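Iodine labeling on prenatal tablets: what changes in December

The Trenine prenatal range moves to a new label in December. The tablets are unchanged. The difference is in how iodine is stated, and readers who compare products by label should note it.

The old label gave the weight of potassium iodide per tablet. The new one gives the weight of iodine alone, in micrograms, so the printed figure is lower for the same tablet. Anyone who takes a second product should add up the iodine figures only, and should not mix the two kinds of label in one sum.

Kelp products need separate care. Iodine in kelp varies from batch to batch, and our Bosolham advice line does not suggest kelp as a source during pregnancy. Readers with a thyroid condition should speak with their doctor or midwife before starting any iodine supplement, including a standard prenatal tablet.

The spring reader survey drew 491 replies. The most common question was whether to double up after a missed day. The answer is no – take the next tablet at the usual time. The second was about storage. Keep tablets in the closed bottle, at room temperature, out of the bathroom and out of reach of children.
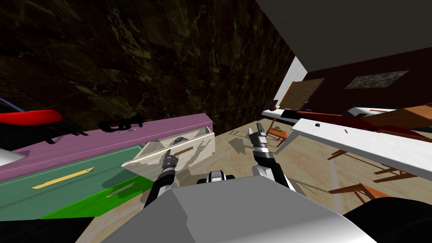

Computer rendering: an open drawer, with a gripper reaching in.

Copies of the Dijkstra leaflet on iodine and iron, now in its second edition, are held at the Skurnham and Bosolham clinics. It runs to 2 pages and covers timing with meals, calcium and coffee. Clinics that need stock can order up to 2000 copies per request. Orders received by noon on Monday ship the same week.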